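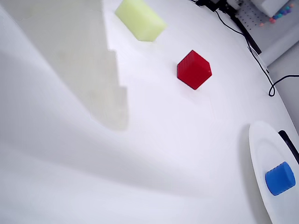

つや消しの白い天板と淡い黄緑色のスポンジ

Zollby 白天板用中性クリーナー

白い作業台やテーブルの日常清掃に使う、薄めずに使用できる液体クリーナーです。手あか、鉛筆の粉、水性ペンのかすれ跡、飲み物の輪じみなど、白い面で目につきやすい汚れを対象にしています。研磨剤、漂白剤、ワックスは配合していません。つや消しの天板に使っても、拭いた部分だけが光ることはありません。

容量と荷姿
スプレーボトル 300 mL
詰め替え用容器 4000 mL(注ぎ口付き)
液性:中性
香料:無香料
製造:Karagiannis
取扱い:Trindivley 清掃用品部

詰め替え用容器には持ち手があります。棚の上段に置くと注ぐときに液がこぼれやすいため、床に近い段での保管をおすすめします。ボトルのノズルは単品でも販売しています。

使い方
天板の上のものを片付け、砂や紙くずを乾いた布で払います。砂が残ったままこすると細かい傷の原因になります。布またはスポンジの柔らかい面に液を三回ほど吹き付け、端から一方向に拭いてください。天板に直接吹き付けると、継ぎ目や縁材のすき間に液が入ることがあります。
拭き終わったら、水で固く絞った布で一度拭き、最後に乾拭きします。
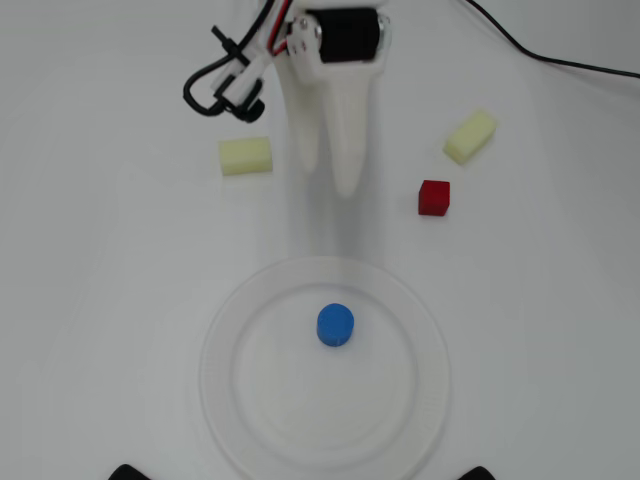

水拭きを省くと、乾いたあとに薄い筋が残る場合があります。筋が出たときは、もう一度水拭きをしてから乾拭きすれば取れます。窓際の席では斜めから光が当たるため、筋が見えやすくなります。清掃の仕上がりは、立った位置だけでなく、座った目の高さからも確認してください。

落ちにくい汚れについて
輪じみが乾いて固まっているときは、液を含ませた布を三分間のせ、汚れをゆるめてから拭きます。これより長く置いても効果はほとんど変わりません。油性ペン、瞬間接着剤、塗料は本品では落ちません。これらの汚れには同じシリーズの Didier 油性汚れ用をご検討ください。ただし Didier は樹脂の種類によって表面を曇らせることがあるため、必ず目立たない場所で試してからお使いください。
メラミンフォームのような硬い研磨性のスポンジは、白いつや消し面には不向きです。汚れは落ちますが、こすった箇所の質感が周囲と変わり、元に戻せません。

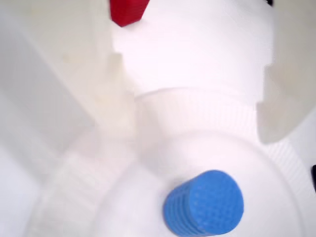 白い丸型のパーツに載った青い円筒

使用できる素材
メラミン化粧板、塗装鋼板、ポリプロピレン、ABS樹脂、陶器、ガラス。

使用できない素材
白木、オイル仕上げの木材、革、大理石などの酸やアルカリに弱い石材、液晶画面。印刷のある小物は、印刷面を避けて拭いてください。

色移りについて
白い天板では、濃い色の布を使うと染料が移ることがあります。新しい布は一度洗ってから使い、できれば白か淡い色のものを選んでください。赤や紺の雑巾を水に浸したまま天板に置いておくのは避けてください。 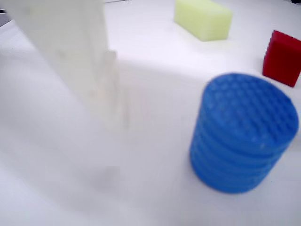
色が移ってしまった直後であれば、本品で拭き取れることが多いです。数日たったものは表面にしみ込んでいる可能性があり、完全には取れません。

利用者の声
「共同の作業室で使っています。以前の洗剤は拭いた跡がてかてかして、一台だけ色が違って見えました。今は気になりません。匂いがないので、昼休みの前に拭いても苦情が出なくなりました。ノズルはもう少し軽く引けるとありがたいです。」(Magdalini Katsaros 様)

「詰め替え用は重いです。量は十分です。」(Filippos Tsoukalas 様)

ノズルについては2020年9月出荷分から、引き金の軽いものに切り替えました。旧型のボトルにも取り付けられます。

保管と取扱い上の注意
直射日光と凍結を避け、子どもの手の届かない場所に保管してください。ほかの洗剤と混ぜないでください。目に入ったときはすぐに水で洗い流し、異常が残る場合は医師に相談してください。手荒れしやすい方は炊事用手袋をお使いください。
一度凍った液は成分が分離することがあります。常温に戻して容器をゆっくり振り、濁りが消えなければ使用を中止してください。

ご注文
ボトルは一本から、詰め替え用は一容器から承ります。請求書払いをご希望の場合は、注文画面の備考欄に宛名をご記入ください。一月は倉庫の棚卸しのため、発送までに通常より日数をいただきます。開封後の返品はお受けできません。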